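Let the Students Do the Boring Part

I teach evening classes in Wullville, and for two years I am also a helper in the student robotics project there. English is my third language, so I ask the reader for patience. My opinion is simple: we should give students more ordinary tasks and fewer competitions.

Last January our group had to choose. We could prepare for the Drornthorpe contest, where a robot must push colored blocks through a maze in 55 seconds, or we could spend the term on making breakfast. Most parents wanted the contest. A contest has a medal, and a medal is easy to put in a college application. The students voted for breakfast, and I was glad, though I did not say it aloud.

I have nothing against Drornthorpe. I went two times and the young people there work very hard. But a maze is the same maze for everybody. The students learn its corners by heart, they tune the program for these corners, and in spring they throw the program away.

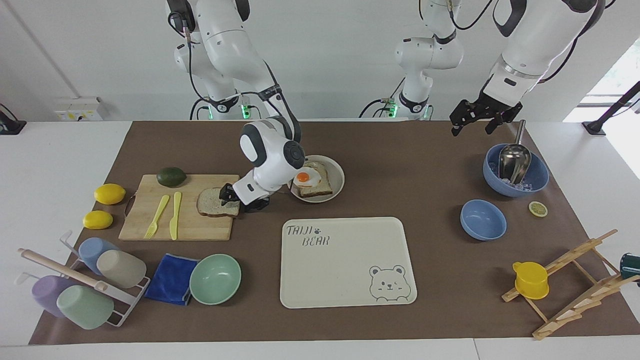 A slice of bread is a different kind of teacher. It is soft, and every slice is a little different from the one before. If the gripper closes too much, the bread is crushed. If it closes too little, the bread falls. Our students wrote down 131 attempts with bread before they agreed on what "a good grip" means, and I think this discussion was the best lesson of the year. They had to describe in words something that their own hands do without thinking.

Nisha Tiwari, who was then in her last year, kept the notebook. She did not write only "failed." She wrote how it failed, and at which moment. When the school asked us to enter the results in Gradevance, our grading system, there was no field for this. There was a field for the final score. I typed a number and felt a bit ashamed.

Some colleagues tell me that such work is slow and that students lose interest. It is slow, I agree. On some Tuesday evenings we did one movement again and again until nine o'clock, and two students left the group before March. I do not want to hide it. But students leave the contest team also, and usually after they lose.

The school board will decide soon about next year. I hope they will pay for the breakfast table again, and let the contest wait one year.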